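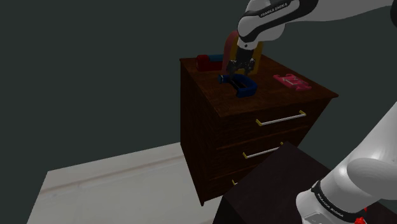 Sharpening kitchen knives at home, with a whetstone

I learned to sharpen knives rather late, when I was already living in Burkside and had ruined two good blades with a pull-through gadget. My method is slow and a little old-fashioned, but my knives cut tomatoes without pressing, and for me this is enough.

Which stone to buy

Start with one stone of 1,000 grit. You will read about sets with five or six stones, and maybe one day you will want them, but a medium stone does nearly all the work in a home kitchen. Mine is a Mulder, for which I paid 49 dollars at the hardware store. The full set from the same maker was 269 dollars, and I am glad I left it on the shelf.

If the edge has chips that you can feel with a fingernail, you need a coarser stone first, or you can take this one knife to a professional. I do the second.

Preparing

Put the stone in water until no more bubbles come up. For mine it takes ten minutes. Some stones are of the type "splash and go" and should not be soaked at all, so read the paper in the box before you throw it in the recycling. I did not read it with my first stone, and it cracked.

Lay a damp tea towel on the counter and set the stone on it, with the short side toward you. The towel must be flat. If the stone moves even a little, stop and fold again.

The angle

Most European knives want 20 degrees on each side, and most Japanese ones want 15. To find 15 degrees, I put two coins under the spine of my small chef's knife and remember with my hand how it feels. On a wider knife the same coins give a lower angle, so check again when you change knives.

A trick from a course I took in Ekby: colour the edge with a black felt marker. Make three or four strokes, then look. If the ink is gone only near the spine side, your angle is too low. If it is gone only at the very edge, the angle is too high. I still do this with every knife I have not sharpened before.

The strokes

Push the blade away from you with light pressure, then let it come back with almost none. Work in sections, from the tip to the heel, and keep two fingers of the other hand flat on the blade, near the edge but never over it. Add water when the surface looks dry. The grey mud that forms is useful, so do not rinse it off until you finish.

Continue on one side until you feel a burr along the whole length of the other side. It feels like a very fine wire. Check it by moving your thumb from the spine outward, off the edge — never along the edge. Then turn the knife and repeat. Finish with a few very light strokes, changing sides each time.

Wash the knife by hand, dry it, and try it on a sheet of paper or on a ripe tomato.

Some other remarks

Bread knives I leave alone. The teeth need a tapered rod, and a decent bread knife stays good for many years.

A glass cutting board will undo all your work in one evening. I use end-grain maple, and for fish a soft plastic one.

Dry the stone in open air for a full day before you put it away. Not in the oven, and not on the radiator.

My petty knife from Dokusholm has softer steel and asks for the stone every month. The big one I sharpen perhaps in March and again in October, with a honing rod in between.

Join 2,608 readers and get new kitchen tips by email. You can unsubscribe at any time.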